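# Cómo leer un informe de mercado de pélets antes de firmar un contrato de suministro

26 de octubre de 2023

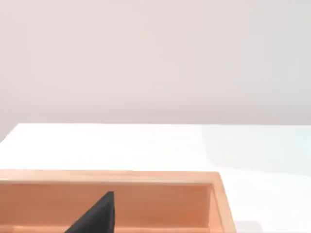
Según Marisol Maldonado, los informes de mercado se escriben para quien vende pélets y los paga quien los compra, y lo único aprovechable suele estar en el anexo metodológico. Me parece algo exagerado. El anexo también viene vacío muchas veces.

Esta guía sirve para quien tiene una caldera de biomasa mediana, ha recibido un informe con previsiones de precio y debe decidir si fija tarifa o sigue comprando al contado. Hace falta el informe, una hoja de cálculo y las facturas propias de los últimos ejercicios.

## 1. Separar lo medido de lo supuesto

Abra el informe y marque con un color cada cifra que tenga fuente y fecha. Con otro, las que vayan acompañadas de «se espera», «previsiblemente» o «según el consenso». En el último de Danzer que pasó por mis manos, de 56 páginas, lo marcado con el primer color cabía en una tarde de lectura floja. El resto eran gráficos de capacidad instalada en países a los que mi proveedor no compra nada.

## 2. Distinguir capacidad de producción

Es la confusión más rentable del sector. Una planta anunciada suma capacidad desde la nota de prensa; toneladas, cuando las haya. Si el informe habla de «exceso de oferta», busque de qué columna sale. Haga esta resta:

`capacidad declarada − producción del año anterior`

Si el supuesto exceso se parece mucho al resultado, el autor está contando máquinas paradas como si fueran pélets en el almacén. Revise también si se han descontado las plantas cerradas. Hay informes que las arrastran de una edición a otra.

## 3. Pasar todo a la misma unidad

Los precios llegan por tonelada, por saco o por megavatio hora, con transporte o sin él. Páselos a euros por MWh puestos en su silo. Utilice el poder calorífico del certificado de su partida y desconfíe del que figura en el folleto. Apunte la humedad al lado.

Elvia Manríquez propone guardar además la hoja con los precios originales sin convertir. De acuerdo: a mí me tocó rehacer una entera por un cambio de IVA mal aplicado.

## 4. Comparar la previsión anterior con lo que pasó

Pida la edición previa. Si no se la dan, ya sabe algo. Yo cotejé la previsión que Clornach publicó en julio con mis facturas y el desvío era de casi un 40 %, siempre por arriba. El comercial lo atribuyó a «factores exógenos». No quiso precisar cuáles.

## 5. Mirar la cláusula de revisión

Un contrato fijo con revisión trimestral por índice es un contrato variable con otro nombre. Compruebe:

- qué índice se usa y quién lo publica;
- si tiene suelo y techo, o solo suelo;
- qué ocurre si el índice deja de publicarse;
- quién asume el flete cuando cambia el puerto de entrada.

El modelo de Flinness remitía a un índice elaborado por la propia Flinness. Lo devolví sin firmar.

## 6. Pedir dos ofertas sin informe

Solicite precio a dos distribuidores de la zona, por escrito y para el mismo volumen y la misma clase. Ponga las ofertas junto a la previsión ya convertida. Cuando la tarifa fija queda muy por encima de ambas, pregunte qué riesgo está pagando y pida que se lo contesten por correo electrónico.

Guarde la respuesta con el contrato.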